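Fil sur les gobelets. Oui, un fil entier. On a refait le coin café du bureau et j'ai plus de choses à dire que prévu, alors je les mets ici à la suite.

1. Point de départ : depuis janvier, plus de gobelets jetables chez nous. On en passait une boîte de 100 sans s'en rendre compte, entre les cafés, les verres d'eau et ceux qu'on abandonnait à moitié pleins sur un rebord de fenêtre.

2. La décision a été prise en réunion, en fin d'ordre du jour, entre le planning des congés et la panne du store. Cinq minutes de discussion. Personne contre. Le détail de l'organisation, lui, a pris des semaines.

3. Première question : chacun apporte sa tasse, ou on achète un lot commun ? Au début, chacun a apporté la sienne. Mauvaise idée dans notre cas. Les tasses personnelles ne se lavent pas, elles s'accumulent. Certaines restaient sur un bureau du lundi au vendredi avec un fond de thé.

4. Et puis il y a les visiteurs. Quand quelqu'un passe pour une réunion, on ne va pas lui tendre la tasse « Meilleur tonton » d'un collègue absent. Il fallait un lot neutre, empilable, pas fragile.

5. On a donc pris des Flornley, modèle bleu. Je ne fais pas de publicité, je donne le nom parce qu'on me l'a demandé en message privé. On avait regardé aussi les Skorkness, plus jolis, mais ils ne s'empilent pas bien et l'anse prend de la place dans le placard.

6. Un mot sur la couleur. Je voulais du blanc, j'ai perdu le vote. Avec le recul le bleu se repère mieux quand on fait le tour des bureaux le soir. Le blanc disparaît au milieu des papiers.

7. Deuxième question, la seule qui divise encore l'équipe : une fois lavé, un gobelet se pose à l'endroit ou à l'envers ?

8. Les partisans de l'envers disent : pas de poussière dedans. C'est vrai. On a un whiteboard qui couvre une bonne partie du mur, on l'efface souvent, et la poudre de feutre va partout.

9. Les partisans de l'endroit disent : un gobelet retourné encore mouillé garde l'humidité, il sent le renfermé et il laisse un rond sur la table. C'est vrai aussi. J'ai été dans ce camp longtemps.

10. Résultat, pendant des mois, aucune règle, et sur la grande table en bois clair un gobelet debout, un gobelet retourné, à quelques centimètres l'un de l'autre.

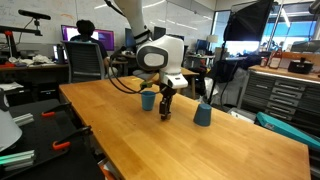 Benito Ibarra me répond que chez lui la question ne se pose pas : à l'envers pour le propre, à l'endroit pour le sale, et toute l'équipe sait quoi prendre sans demander. Il ajoute que ça ne marche que si on s'y tient, et qu'un seul distrait suffit à tout fausser.

11. Je reprends après la réponse de Benito. Je trouve que c'est la meilleure proposition jusqu'ici. La position du gobelet devient une information. Pas besoin d'étiquette ni d'affichette au-dessus de l'évier.

12. Objection qu'on m'a faite au bureau : et celui qu'on est en train d'utiliser ? Il est à l'endroit, donc « sale », donc quelqu'un de zélé va l'emporter à l'évier pendant qu'on est au téléphone. C'est déjà arrivé. J'ai perdu un café comme ça.

13. Solution provisoire : sur ton propre bureau, c'est ton affaire, on n'y touche pas. Sur la table commune, la règle s'applique. Si tu poses ton gobelet plein sur la table commune et que tu t'en vas, tu prends un risque.

14. Parlons de la table, d'ailleurs. C'est du bois couleur miel, une surface longue qui sert à tout le monde. Elle a mieux vieilli que je ne le pensais, mais elle n'aime pas l'eau qui stagne.

15. Pour les ronds, ce que je fais : chiffon à peine humide tout de suite, puis chiffon sec. Si le rond est déjà là le lendemain, un peu d'huile pour bois, on frotte dans le sens des fibres, on laisse une nuit. Pas de poudre à récurer, ça laisse une zone mate qu'on voit plus que le rond.

16. On a essayé les dessous de verre. Il y en avait 4 au départ, il en reste 2 et l'un des deux sert à caler une armoire. Je n'en rachète pas.

17. Le séchage, maintenant. Beaucoup de nos problèmes venaient de là. On lavait bien, on rinçait bien, puis on reposait le gobelet mouillé directement sur le bois. À l'envers, l'eau reste coincée sous le bord. À l'endroit, elle reste au fond.

18. On a acheté un égouttoir Wurkora, un modèle bas avec une grille et un bac dessous. Le bac se vide à la main, il faut y penser. Quand on oublie, ça sent la mare.

19. Le gobelet passe donc par l'égouttoir, à l'envers, jusqu'à ce qu'il soit sec. Après seulement il va sur la table ou dans le placard. Ça a réglé presque 3 disputes sur 4, d'après mon estimation personnelle, qui ne vaut pas grand-chose.

20. Côté lavage, pas de lave-vaisselle chez nous, pas d'arrivée d'eau au bon endroit. On lave à la main. Liquide ordinaire, éponge changée chaque semaine. Le thé noir marque le fond, même sur du bleu. Une cuillère de bicarbonate, un peu d'eau chaude, on laisse agir le temps d'un appel, on rince.

21. Qui lave ? Chacun le sien, en théorie. Pour ceux des visiteurs, c'est la personne qui a reçu. On avait tenté un tour de rôle avec un tableau. Le tableau a été effacé par erreur au bout de quelques jours et n'a jamais été refait.

22. Question reçue en commentaire : est-ce que ce n'est pas plus simple de tout ranger dans un placard fermé ? Si, pour la poussière. Mais le placard est loin des bureaux, et quand les gobelets y sont tous, les gens prennent l'habitude de garder le leur toute la journée sans le laver. En laisser un ou deux de sortis encourage à en changer.

23. Autre question : pourquoi pas du verre ? On a des gens qui posent leur boisson à côté du clavier, des câbles un peu partout et des coudes. Le verre, j'ai donné dans un emploi précédent. On retrouvait des éclats sous les roulettes des chaises longtemps après.

24. Pour le sucre et les cuillères, on a gardé un plateau Lie, le petit, avec un rebord. Il reste près de la bouilloire. Avant, les cuillères voyageaient avec les gobelets et finissaient dans les pots à crayons.

25. Ce qui n'est pas réglé : les gobelets qui partent en salle de réunion et n'en reviennent pas. Je fais le tour le vendredi en fin d'après-midi, j'en trouve toujours derrière un écran ou sur le radiateur. Si vous avez une méthode, je prends.

26. Ce qui n'est pas réglé non plus : le bord. Sur deux ou trois exemplaires il commence à blanchir là où on les retourne. C'est peut-être l'éponge, peut-être la grille de l'égouttoir. Je vais mettre un torchon plié sur la grille et comparer.

27. Je soumets la règle de Benito à l'équipe à la prochaine réunion : retourné égale propre, debout égale sale ou en service. Je proposerai une période d'essai, puis on vote. Je m'attends à ce que le camp de l'endroit résiste un peu, il est assis juste à côté de l'évier.

28. Je précise, car on me le demande déjà : non, il n'y a pas d'amende pour les contrevenants. L'idée a été émise. Elle a été refusée par ceux qui auraient payé le plus.

29. Si vous avez fait autrement chez vous – prénoms au marqueur, crochets au mur, couleur par personne – dites-moi ce qui a tenu au-delà du premier mois. Les crochets m'intéressent, mais nos gobelets n'ont pas d'anse, il faudrait tout racheter.

30. Dernière chose pour ce soir : quelqu'un vient de me signaler que le bac de l'égouttoir est plein. J'y vais.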